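Give the planner a way to change its mind

Posted Saturday, April 20, 2024

I have been writing robot software long enough to remember when getting an arm to pick up the same block twice was worth calling people over. So forgive me if I get a little loud in this one. I think the most exciting thing in manipulation right now is a piece of software that most teams treat as plumbing: the layer that decides what to do next, and then decides again.

At Istgate we work on tabletop tasks with toy kitchen props. Put the butter in the box, brush off the plate, move the bread. A person hears one of those sentences and gets on with it. A robot stack has to turn it into a target, a grasp, a path and a place to let go, and every one of those can be wrong while the others are fine.

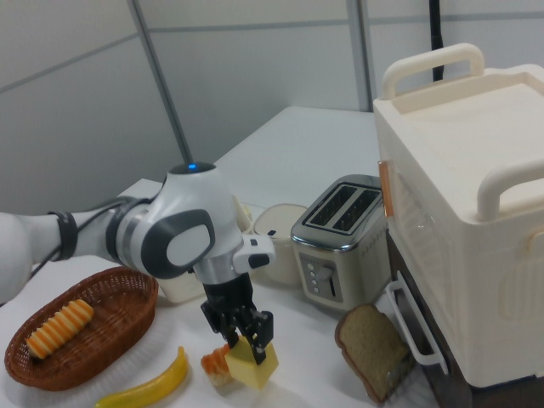
For years our answer was a script with a lot of "if" in it. Ours was called Traltdale, and at its largest it had 74 states. I wrote a fair share of them and I was proud of them! Each one was a lesson we had learned the hard way: what to do when the gripper closes on air, what to do when the object tracker swaps two things of similar color. The trouble was that every state knew about its neighbors and about nothing else. If someone slid the basket over during a run, the script kept following a story about a table that no longer existed.

What replaced it is a planner we call Kamath, and the idea is almost embarrassingly plain. It keeps a short list of things it believes about the table. Before every action it looks again, updates the list, and asks whether the next step still makes sense. If yes, go. If no, throw the plan out and make another one. Planning is cheap at this scale, so we can afford to be wasteful with it.

I love watching this work. You start a run, you reach in and move something, and the arm carries on with a new plan that nobody typed in. The first afternoon we had it going, we spent far too long just bothering it.
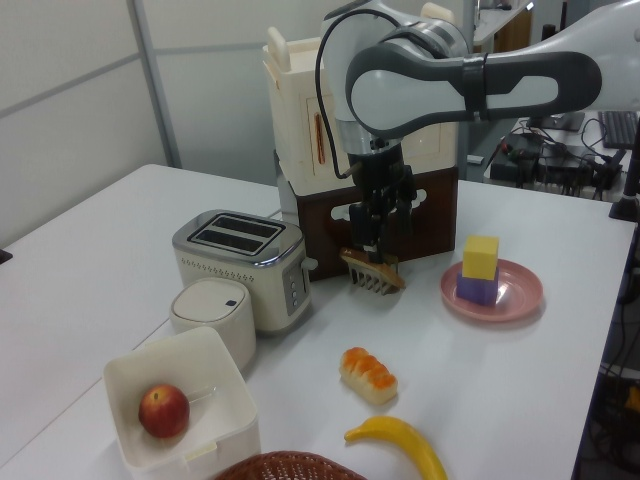 Tools are where I would push people to spend their time next. Picking up a cube ends when you put the cube down. Once the gripper holds a brush, the hand has a new shape, the contact point has moved, and the collision checker needs to know all of that right away. In Traltdale we had a special mode for it, with its own bugs. In Kamath the held tool is one more belief on the list, and the motion code reads it like any other. If the tool slips, the belief gets fixed and the next motion is planned from there. That one change let us delete 54 of the old states in a single (very happy) commit.

I know the objection, and Ketill Eyvindsson makes it to me regularly over lunch. A planner that can always change its mind is hard to test. With a state machine you can print the chart, put a finger on a box and say the robot was here. He's right about that, and I don't think our side has taken it seriously enough. 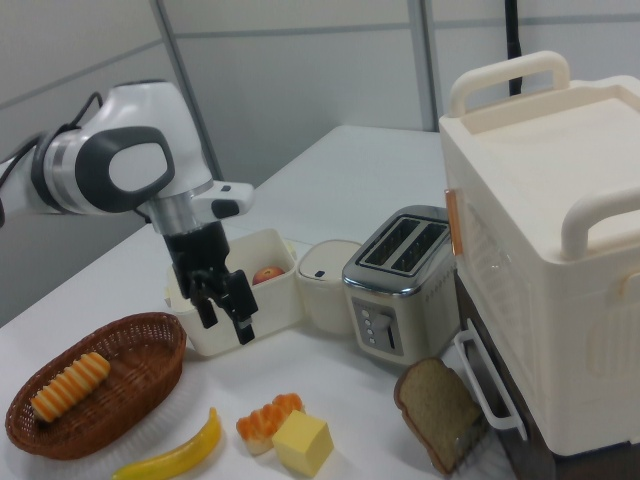 My reply is that we should build much better logs. We wrote a small viewer, Jarnaser, that plays back a run and shows the belief list next to each choice the planner made. You can pause at a bad decision and see which belief was false. Nearly always it was perception: the planner did something sensible for a table that wasn't there. We used to blame the motion code for those and tune gains for 2 days at a time.

So if you have a week to spare on your own stack, spend it on the viewer first, before a bigger model and before a faster solver. Record what the robot thought was true at every step, in words a new hire can read. Then let it replan as often as it wants. I'd love to compare notes with anyone who is doing this with more than 4 skills on the same arm, and I'm happy to trade log formats too.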